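From: Yanling Zou
To: Grallwood workshop list
Subject: Re: [grallwood-build] Which jobs can the arm do unsupervised?

On a morning in June, Shemweta wrote:

> Before anyone promises the arm to the repair evening, could we have a
> plain list of what it can be trusted with? I don't mind it sorting
> screws. I do mind it going anywhere near a socket full of pins while
> we are all in the kitchen.
>
> Also, is Rimo the arm or the software? I have been nodding along for
> two months and it is getting awkward.

Rimo is the software. The arm has no name, though it has been called several things.

As for the list, it is short. Unsupervised, it can park itself and switch off its own lamp. Everything else wants a person within reach of the stop button, and I'd like that person to be looking at the arm and not at their phone.

With somebody watching, I'm fairly happy with it closing expansion slot clips and pushing memory latches open. It did 200 latch presses on the scrap board last month and I had to step in for 8 of them. Most of those were the same fault: the fingers came down a touch to one side, slid off the latch and carried on pressing the board with great confidence. I have since lowered the force limit, so it now gives up sooner and sulks.

Sockets are another matter. I agree with Shemweta. For now the processor stays put under its retention frame and we only practise the approach: come in low, stop short, hold, back out. No touching the levers. Rimo's idea of where the heat spreader ends is good when the light is flat and poor when something shiny is next to it, and inside a PC case something shiny is always next to it. I tried a bit of tracing paper over the lamp, which helped almost as much as the two evenings I spent on the exposure code – I'd rather not dwell on that.

Two things I could do with:

- longer fingertips, narrow enough to go between the memory slots. If the printer is free I'll send a file round.
- the short USB lead that used to live in the grey drawer. The one I have now came back from India in my suitcase and drops out if you breathe on it.

The old Dell is staying open on the back bench, so please don't put the side on or borrow the memory. I'll bring the arm's settings file up to date before the repair evening and post the changes to this thread.

Yanling

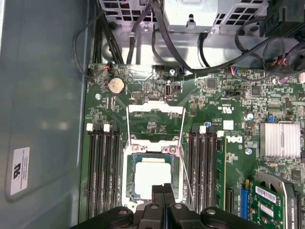
Fingers just short of the processor, wrist view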